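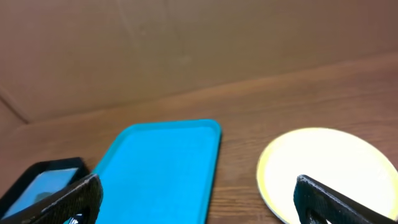 The blue tray and one of the pale plates, on the wooden table.

I've been going through the kitchen things this April, one cupboard at a time, and the tableware cupboard took the longest. I had expected it to be quick. It is the smallest cupboard in the place, with 2 shelves and a door that doesn't close unless you lift it slightly. But everything in it gets used by everyone, so it had filled up with things that were there out of habit.

My method is the same one I used for the linen. Everything comes out, everything gets looked at on a table in decent light, and only the things I can name a use for go back. I start at seven in the morning because I lose interest by lunch.

The blue tray was the first thing I made up my mind on. It's plastic, a very bright turquoise, and it doesn't match anything I own. I use it every day. It carries breakfast out to the back step, it holds seedlings when they're waiting to go into the garden, and when we have people over it ends up under the sauce bottles. The raised rim is what makes it useful. I've had flat trays and a glass slides straight off them as soon as you go down a step. The rounded corners help as well when it comes to cleaning, as there's nowhere for crumbs to pack in. It stays.

The plates were harder. I had plates from three different households, including a stack of Haslinger ones that came from my aunt's house in Kallham. Those are heavy and I don't reach for them much, but they're good for a roast. The pale ones with the thin yellowish rim are the ones that come out at every meal. They are light and they stack well. I kept all of the pale ones and half the heavy ones, and the rest went into a box for Damian, who has just moved into a unit with nothing in the kitchen but a kettle and a frying pan.

Damian Lehner is my cousin, for anyone new to the blog. He did the shelving in my laundry last year. He asked for plates and got plates, plus a colander he didn't ask for.

Bowls came next. I own too many bowls. I think most people do, as they turn up with leftovers in them and never go home again. I sorted them by size first, which was a mistake, and then by what they're for, which worked better. Cereal bowls, soup bowls, mixing bowls, and bowls that only ever hold fruit. Anything that didn't land in one of those groups went on the floor beside the box.

The larger cream one gave me some trouble.

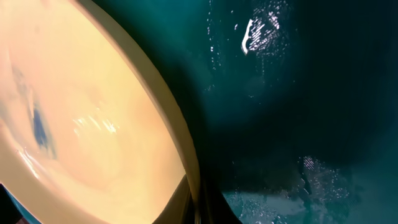 The cream bowl, with the blue mark on the inside.

I wanted to know whether that mark was a stain or only something sitting on the surface, because that decides whether a bowl is worth keeping for food. My order for this sort of thing is always the same. Start with warm water and ordinary dish soap, and leave it to sit. If that does nothing, make a paste of bicarb and water and rub it in with a soft cloth, in small circles, without leaning on it. After that I use Curine, the cleaning paste in the green tub, but only a dab, and I rinse twice. I don't use steel wool on anything smooth. I did it once to a casserole dish and the scratches have held tea and curry colour ever since.

If it still shows after all of that, the bowl goes to the fruit. Bananas don't mind. I don't see the sense in throwing out a sound bowl over its looks, and a bowl that size isn't cheap to replace.

While that side of things was underway I measured the cupboard, which I should have done at the start. The lower shelf is 42 cm deep. I had always assumed the tray wouldn't fit lying down and had been standing it on its end beside the fridge, where it fell over whenever somebody opened the door. It fits flat with room to spare. I've now got the tray on the bottom with the everyday plates on top of it, so the whole lot slides out like a drawer. I'm more pleased with that than with anything else I did.

The upper shelf has the bowls, nested, biggest at the bottom. Balthasar Mayrhofer left a comment on my linen post saying he puts a sheet of paper towel between nested bowls so they don't mark each other. I tried it. It works well enough for the ceramic, though I've got some old Testar shelf liner in the bottom drawer and I cut that into rounds for the heavy ones. It lasts longer and it doesn't tear when you pull a bowl out in a hurry.

Plastic is the other half of the job, and it has its own rules.

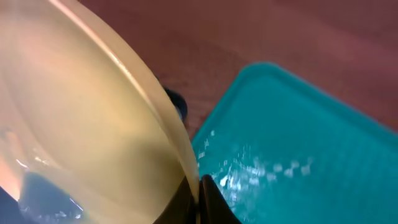
I don't mix it in with the ceramic any more. Plastic things are light and they end up on top, and then every time you want a proper bowl you have to lift off a tower of them first. They've gone into the low cupboard next to the oven, where they can be in any order they like. The rule there is that a container has to have a lid or a job. If it has no lid and I can't say what I last used it for, it's out. Cloudiness doesn't bother me, and most of mine went cloudy years ago. Cracks along the rim do, and so does any smell that survives a night with the lid off and a spoonful of bicarb inside.

I put the leftover pieces aside for the op shop and wiped down the shelves before anything went back. The cupboard door still needs lifting. I've had the hinge screws out and the holes are worn, so it will need matchsticks and glue, or a new hinge, and I haven't decided which.

The pantry is next. I've had a look behind the flour and it isn't good.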